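A box of sweets should be packed by one person, and it should be packed badly. I have come round to this view slowly, after more years than I would like of sending parcels to family at Christmas, Easter and whenever somebody has an exam.

The shops have made a tidy business of the ready-made box. Everything sits in its own slot, the colours match, and the lid closes with a ribbon. My niece had one last January from a firm called Jorside. It cost 29 pounds and she ate the top layer and gave the rest away. I asked why, and she said she didn't know who had chosen it.

A plain cardboard box with no slots asks more of the person filling it. Flat packets go in first, usually, with anything in foil, and then you have to decide about the odd small things.
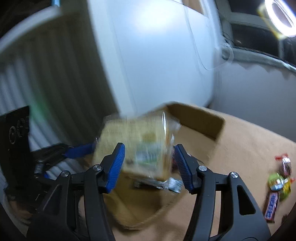

Domenica Steiner

A Snickers next to a wrapped sweet is the sort of mix no gift firm would sell you. I would rather have it. A Snickers bar is what people like to eat, and putting one in says you remember that about them.

There is a fair case against me. Loose things get crushed. My brother-in-law, Demetrius, lines his boxes with tissue and wraps each item twice, and his parcels do arrive in better order than mine. But they take him a whole Sunday, so he sends 2 a year. I send more, and I don't think anyone has minded a broken biscuit.

I would only say keep chocolate away from anything minty, and write the list of what's inside on a bit of paper in case the customs people want it. Leave one flap open until the last evening as well. You always think of something else - usually at the till, buying bread.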